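Brinow collector's jacket — worth it?

tinfoil_ensign
Brinow want 43 dollars for their Skistach crew jacket, the replica from the space series. Shop page says "screen accurate colour". I have my doubts.

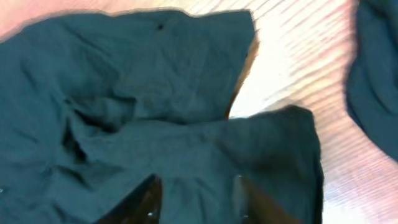 Postage is another 18 and they quote up to 4 weeks. Has anyone bought from them?

Stedasano
I have. Colour's fine, zip's rubbish. You're paying for the badge.

brzozowska_fan
Disagree, mine has done 3 conventions and the zip still works.

Stedasano
Three conventions isn't much wear, mate. And whose screen is it accurate to? The show changed the lighting every season.

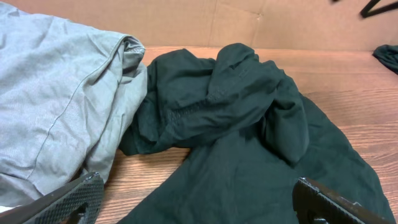 Light blue-grey and dark green, on the table

brzozowska_fan
So don't buy it.

tinfoil_ensign
Still not sold — I'll wait for January and see if they drop the price.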